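4.2 Collecting towel demonstrations with the hand-held gripper

The Cirnside set holds 463 demonstrations of towel handling near a wire rack on a white tabletop. All were recorded with the hand-held gripper from Section 3, with its camera looking forward past the fingers. Thick pile is a hard case for the policy. When the fabric is close to the jaws, as in Figure 3, it can fill much of the view and hide part of the rack. 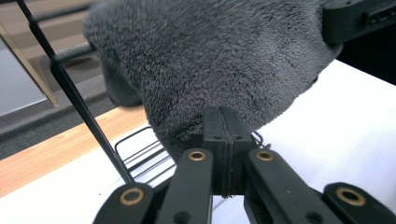 Kang Manipulation Group, Tarkbridge
Revised Oct 14, 2020

Figure 3. Gray plush fabric against the central block of the gripper, and a black wire rack partly tucked under the fabric's lower edge.

We did not crop or mask these frames. In June we trained one policy on the full set and a second on the Miltgate set, which has 700 demonstrations with thin cotton cloths only. Both used the same network and the same training schedule. 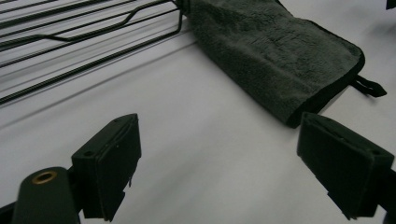

The starting position of the towel was changed between demonstrations, and so was the angle of the rack. Operators were told to approach with the jaws open and to favour the near end of the bundle. On the held-out trials the Cirnside policy finished 71 per cent of its attempts. Most of its failures came at the first grasp, when the fingers closed on the pile and missed the layer under it.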